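### 3.2 Moisture content and flatness of the tops

The boards for the trial came from two yards, Clamden and Wivcombe. Both sell air-dried hardwood to small furniture makers, and both had stored the boards under cover, stacked on sticks. Clamden supplied the wider pieces. The Wivcombe boards were narrower and needed an extra glue joint to reach the same finished width.

Each top was planed, glued and left in the clamps overnight. We then moved the tops to the conditioning room and kept them there for 60 days. Moisture content was read with a pin meter at both ends and in the middle, always on the underside so that the show face was not marked. Flatness was checked with a steel straight edge laid across the grain, and the largest gap was taken with feeler gauges.

In total we took 121 readings. Tops from the Clamden boards started at a mean moisture content of 13 per cent and those from Wivcombe at 12 per cent. The difference is small, but it went with a clear difference in movement: the Clamden tops cupped more, and most of the cupping had happened by the middle of the period. Hsiao's method for predicting cup from ring angle gave the right direction for every top. It gave too low a figure for the wide boards, and we think the width limit in the method should be stated more plainly.

Finish also played a part. Tops oiled on both faces stayed flatter than those oiled on the upper face only — a result most makers would expect, though few published trials have measured it. Hirus hard oil was used throughout, two coats, with a light sanding between them. Figure 1 shows a light-coloured wooden tabletop.

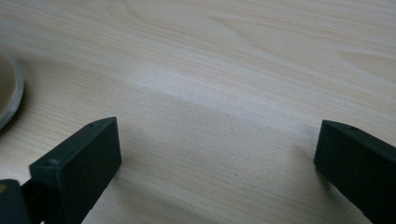 **Figure 1.** Light-coloured wooden tabletop, with two dark green gripper fingers just above the surface.

### 3.3 Fixing to the base

Slotted steel brackets were used on all tops, with the screws set at the centre of each slot. The brackets were checked again at the end of the conditioning period. None had pulled loose, but on two of the wide tops the screws had reached the end of the slot. A longer slot is needed for boards of this width.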